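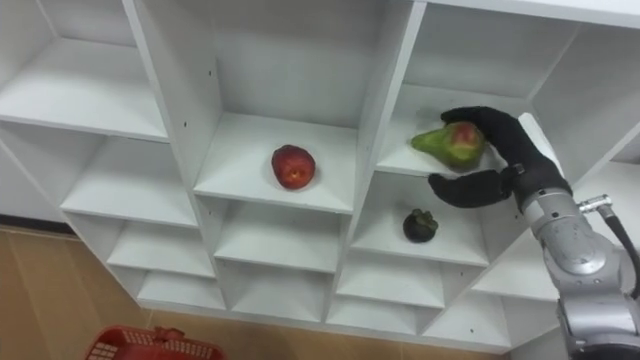

Event and Tourism Management
Unit 3: Pageants as Destination Promotion
Course handout, revised Sunday, July 5, 2020

Scope of the unit

This unit considers how a national or regional pageant is used to promote a destination, and what the host town may reasonably expect in return. Students should read the Skosholm case file before the seminar.

Key terms

Titleholder: the contestant who wins and who agrees to a set period of public duties.
Host agreement: the contract between the organizer and the town or venue. It states who pays for lodging, security, stage construction and local transport.
License holder: the company entitled to send a national winner to an international final.

Case: the Skosholm final

The Skosholm final brought 20 contestants to the town for a week in May. The hall sold 3,134 tickets over three evenings. The organizer, Darkalia, held the license and kept the ticket income. The town paid for lodging and received a short film, shown during the broadcast, and appearances by the titleholder at travel fairs in Drotley and Hollenstein.

Under the host agreement, the town could also place up to 300 guests in reserved seats. The agreement did not say who would cover the titleholder's travel costs, and the matter was settled only after the first fair.

Points for discussion

Ticket sales show attendance. They do not show how many visitors came from outside the region, and hotel records should be consulted separately.

A titleholder's duties should be set out in writing before the contest opens, including the length of the term, rest days, payment and the use of photographs after the term ends.

Assignment

Draft a one-page host agreement for a town of your choice. Include a clause on travel costs and a clause on cancellation. Submit the draft at the start of the next seminar.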